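From: allville-rooms list
Subject: Re: Workroom bench and what lives on it
Time: 4:12 PM

On the Allville rooms list, a member wrote:

> Can we settle the workroom before the end of February? I use it two
> evenings a week and I never know what state I'll find it in. Last time
> I had to move things off the bench before I could lay anything out, and
> then I didn't know where any of it belonged. I'd like a list of what
> stays, what goes in the drawers and what goes to the store at Temton.
> Also, are we keeping the cabinet or is the one from Soltcombe coming
> over? I heard both.
>
> And please can somebody decide about the cardboard.

Replying to the whole list, as I've had the same questions from several of you off-list.

The cabinet first. We are keeping the black one. The Soltcombe cabinet was offered to us and I went over to measure it. It is 183 cm long and would fit along the wall, but the drawers are shallow and two of the runners are bent. The black one has a good dark top that doesn't show marks and the drawers all close. Moving the other one would have meant hiring a van for a worse piece of furniture. I've told Soltcombe no thank you and they are offering it elsewhere.

The top of the cabinet is a work surface. I'd like it clear at the end of every session except for the spray bottle, which lives at the left end. Please leave it there and don't put it in a drawer. It got put away on its side last fall and leaked through a stack of paper patterns, and we lost most of them. If it's getting low, write it on the sheet inside the door and I'll refill it. Don't top it up with something else from under the sink. Wipe the top down when you finish and take your cloth home with you or hang it up in the kitchen.

Drawers. I emptied them all and put things back in this order, starting from the left:

First drawer: tape, scissors, markers, box knives with the blades in.
Second drawer: cloths and gloves.
Third drawer: extension cords, coiled and tied. If the tie has gone missing, there's a bag of them at the back.
Fourth drawer: manuals, spare keys for the window locks, the tape measure.
Anything after that is free for whoever is in the middle of a project. Put your name and the month on a piece of tape so we know when to ask you about it.

I don't want to label the fronts. The labels from last time left glue on the finish and I spent an hour getting it off. There's a list taped inside the first drawer and that should be enough.

The window side. It gets very bright by the glass in the daytime and the room warms up quickly, so anything that fades or softens shouldn't be left there. That includes glue sticks, photographs and the colored card. The glass door has to open all the way, which means nothing on the floor in its path. I know it's the natural place to put down what you're carrying when you come in. I do it too. But there are always a few small things on the floor in that corner and sooner or later one of them will be stepped on.

Cardboard. My proposal is one box and no more. It can lean against the base of the window, since there isn't really another spot for it, and it goes out to recycling when the next one comes in. At one point before the holidays we had 5 of them flattened behind the door and the door wouldn't open past halfway. If you want boxes for a move or for mailing things, Bai has a pile of clean ones in several sizes and they are glad to have them taken.

Temton store. The following are going over with the next run: the folding easels, the spare lampshades, the two rolls of carpet nobody has claimed, and the old curtain track. If one of those is yours, please write to me this week. Once they are at Temton you can still get them back, but you'll need to sign for them and the place is only open in the mornings.

Money, for those who asked. The room account stands at 3,279 after the heating bill. I'd like to spend a little of that on a proper shelf for the wall to the right of the door, with brackets that will take some weight, and leave the rest alone until summer. The column is no use for shelving. We tried hooks on it two years ago and they didn't hold, and the holes had to be filled and painted. If you have a shelf at home you'd part with, that would be better still. Anything up to the width of the cabinet will do, and the color doesn't matter.

One more thing – the floor. It was swept twice last month that I know of, and both times by the same person. Please sweep when you leave, even if you think you didn't make a mess. The broom is in the kitchen behind the door and the dustpan hangs on the same nail.

I'll send the final list around once people have had a chance to object. If I hear nothing I'll take it as agreed and tape a copy up in the kitchen.

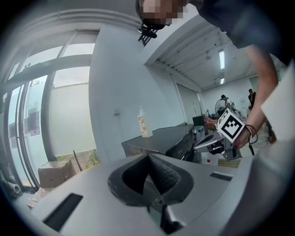
Fine by me on the drawers and the one-box rule. I'd ask that the tape measure go in the first drawer with the scissors, as I use them together and so does everyone in the evening group. The easels are not mine but I think two of them belong to the Soltcombe people, so check before they go to Temton. I have a pine shelf in the garage that might do. I'll measure it tonight and write back.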